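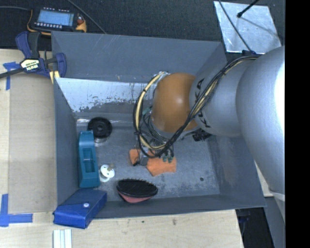

Does changing the name of an illness change how people treat the ones who have it? A little, for a while, and mostly among people who were already being decent about it.

I've been chewing on this since March, when the clinic network my sister-in-law uses sent out a letter saying it would no longer use the word "obesity" in anything a patient might read. The new phrase is "weight-related chronic condition." The letter ran to 9 paragraphs and used the word "journey" in most of them.

I'm not against the idea. I grew up hearing my uncle called "a leper" as a joke because he had psoriasis on his hands, and I know what a word can do at a dinner table. But I get itchy when an office changes its vocabulary and then reports that it has done something for my health.

The letter leaned on a survey from a consulting outfit called Huminis, so I went and read it. They asked 1,051 people whether the new term felt "more respectful." Most said it did. Fine. Did anyone book an appointment they'd been putting off? Did a single doctor spend longer in the room? The survey didn't ask. It also showed people the old word first and the new one second, with the new one called "updated." I'd have picked "updated" too.

My friend Kavitha Kartha worked the front desk at a practice in Hellmont for years, and she remembers the last round of this, when "noncompliant" came off the charts and "nonadherent" went on. Same patients, same sighing. She gave it two weeks before the new word was being said in the old tone of voice.

What would impress me? Chairs without arms in the waiting room. A blood pressure cuff that fits. The Keltthorpe branch has one large cuff for the whole building and it lives in a drawer on the other floor. I asked what a second one would cost and was told, by a man who didn't look it up, "maybe 50 bucks."

I did write to the network and ask whether they planned to measure anything besides feelings. I got a nice reply thanking me for being part of the conversation. I've asked again.

Comments (2)

Aravind Raju: The cuff thing is real. Wrong size gives you a wrong reading and then you get a lecture about the wrong reading. I'd still take the new word, though. My mom cried over the old one on a printout.

pai_reader: Can you link the survey? I'd like to see how they worded it.

This site uses cookies to remember your settings. OK

Contact | © All rights reserved | Back to top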